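Search this site
Enter keywords Go

Student Projects: Final Reports
Posted in August by the Cerkider project group

Opening drawers with two kinds of front: perception and planning software for a table-top arm

1. What we set out to do

The aim of the project was to write software that lets a table-top robot arm open a drawer in a small cabinet without being told which kind of drawer it is. Some drawers have a handle that sticks out. Others have only a slot or a cut-out to put a finger in. A person deals with both without thinking, but the motions are different, and a program that assumes a handle will close the gripper on nothing when there isn't one.

We called the software Cerkider. It takes a colour image from one fixed camera, decides what sort of pull each drawer has, works out where it is on the table, and sends a motion to the arm. The arm controller was already in place when we started. It runs on Urnano, the department's control layer, which accepts joint or tool positions and reports back the force at the wrist. We did not change Urnano except to fix one time-out, described in section 5.

2. Earlier work in the department

Last year's group wrote a planner called Jeon for moving cups between shelves. We reused its collision checker and its path smoother. We did not reuse its grasp code, which only knew about round objects. Jeon expects every object to be given as a box with a known size, and this turned out to suit a cabinet quite well.

We also had the Wasimville image set, which an earlier student collected for a kitchen project. It contains 864 pictures of cupboard and drawer fronts. Most of the handles in it are bars or knobs, and there are few slots. We used it to train the first version of the detector and then added 509 pictures of our own, taken from the fixed camera at our workspace with the lights at different levels.

3. Finding the drawer fronts

The detector works in two steps. The first finds the cabinet and fits a box to it. It looks for the three edges that meet at the nearest top corner, then uses the known height of the table to turn these into a position and an angle. The second step flattens the drawer face into a rectangle, splits it at the gaps between drawers, and gives each part a label: "bar", "slot" or "unknown".

Flattening the face made more difference than any change to the network. Before we did it, a slot seen at a steep angle was only a thin dark line, and the detector mixed it up with the gap between drawers. After flattening, a simple rule also helped. A gap runs the full width of the face and a slot does not, so any dark line that reaches both sides is thrown out before labelling.

Wood grain caused false edges on the top of the cabinet. We dealt with these by dropping lines that ran close together and parallel inside the fitted box. Shadows on the white table were harder, because a soft shadow can look like the bottom edge of the cabinet. We now fit the top edges first and use the bottom edge only as a check.
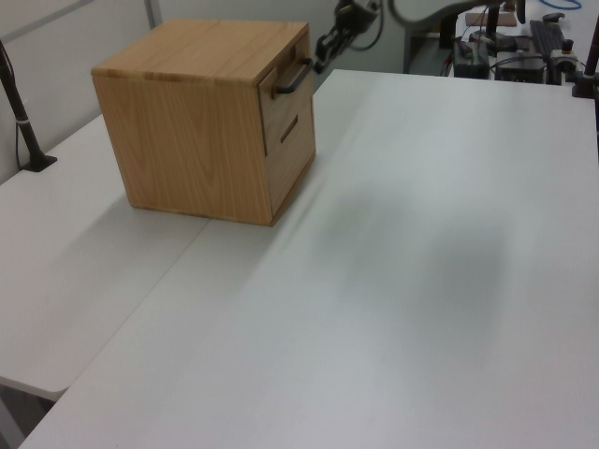

Figure 1. The test cabinet on the table, with a bar handle on the upper drawer and a recessed slot in the lower one.

4. Planning the pull

For a bar, the planner lines the gripper up across the handle, moves in along the normal of the drawer face, closes, and pulls back along the same line. For a slot, it turns the wrist so that one finger points into the opening, moves in a short way, tilts the finger to hook the edge, and then pulls. The slot motion is slower and has more places where it can stop.

Both motions are stored as a list of steps relative to the drawer face. When the cabinet moves, only the face position changes and the steps stay the same. Jeon checks the whole path against the table, the camera poles and the cabinet itself before anything is sent to the arm. If no clear path is found, the program tries the approach again from a different starting angle, up to 5 times, and then gives up with a message.

The poles had to be added to the collision model by hand. We measured them with a tape and entered them as thin boxes, made a little wider than they really are. The cables are not in the model. We kept the arm's reach small enough to stay clear of them, and a proper answer to this is left for later work.

During the pull, Urnano reports the wrist force. If it rises too quickly the arm stops, since the drawer may be jammed or the gripper may be pulling at the wrong angle. If it stays close to zero, the finger has probably slipped and the program goes back to the approach step.

5. Problems with the software

The time-out in Urnano took us nearly 2 weeks to find. The arm would stop part of the way through a slot motion and report success. We first blamed the force limit and spent several days changing it. The cause was that Urnano treated any step lasting longer than a set time as finished. Bar motions never reached that limit. Slot motions did, because of the slow tilt. We changed the call so that it waits for the tool position and returns an error if the position is not reached.

The second problem was our own. The detector and the planner used different corners of the cabinet as the origin, and this stayed hidden while we tested with the cabinet square to the table. Once we turned it, the gripper went to the wrong place by the width of the drawer. There is now one shared file for all the frames, and a test that fails if either program sets its own.

6. Results

The bar motion is reliable across the part of the table we tested. The slot motion works when the cabinet face is turned reasonably well towards the arm. At sharper angles the finger tends to touch the face beside the slot, and the force check ends the attempt. The labels themselves were seldom wrong. Most of the "unknown" results came from strong side light.

7. Further work

The next group could add a second view of the drawer face from a camera on the wrist, used only for the last part of the approach. The slot position would then not depend so heavily on the first box fit. The code, the added pictures and the shared frames file are in the project folder, and the set-up notes give the order in which Urnano, Jeon and Cerkider have to be started.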